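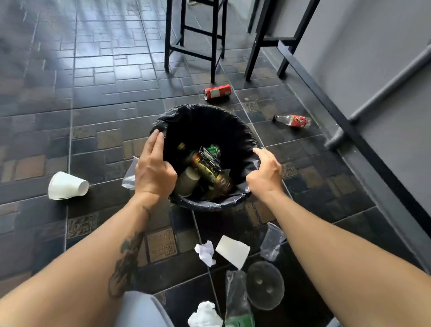 List: gripper-eval
Subject: Re: Re: two-finger vs. three-finger on bag liners
Date: 2018-01-07
From: Sharada Unnithan

Replying inline to the Clanthorpe message.

> We ran the Jallier two-finger on the liner task again and still
> see slip at the rim. Is it the pads or the closing force? Also,
> are you still scoring against the human clips, or only against
> the teleop runs?

Both. The human clips set the grasp points, the teleop runs set the time limit.

On slip: I don't think it is closing force. We swept force on the Jallier from 16 N to 53 N with the stock pads. Below the middle of that range the film slides out. Above it the film holds but stretches, and the fold you wanted to lift is no longer where the planner expects it. Changing to the softer Senell pads helped more than any force setting. Pad wear is a separate problem. Ours were glazed by cycle 1,598, and I would replace them well before that.

On grasp points: in the human clips the two hands often do different jobs. One pinches a gathered fold at the rim, the other just rests on the opposite side with a finger pressed into the plastic. We had been commanding a symmetric pinch on both arms. With the right arm changed to a press, the bin stops walking across the floor when the left arm lifts. The three-finger Sekiguchi can do either job. The Jallier can't press without catching the liner on its fingertip edge.

On cameras: head view only, for now. Black liner in a black bin gives the depth sensor almost nothing, and the glossy creases return false edges. The rim detector works on color and a fitted ellipse, with depth used only to place the floor plane. Strong side light on the tile throws off the floor plane too, so mask it before fitting.

The contents matter less than I expected for the grasp and more for the lift. Cans, paper cups and a wrapper are light enough to ignore. A glass bottle shifts the load and the two-finger grasp rotates. Please log contents per trial. 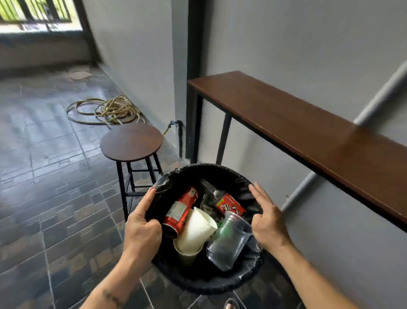 Clanthorpe replied that the asymmetric grasp can't be tested on their side until the controller accepts separate modes per arm, and asked whether the wrist force log could be kept at the lower rate.

Keep it at 4,000 samples per trial. Anything shorter misses the first slip event. The per-arm mode patch is on the shared drive, in the July branch. It applies clean to the stock controller but not to the Sekiguchi build, where you have to edit the joint limits file by hand first.

Sharada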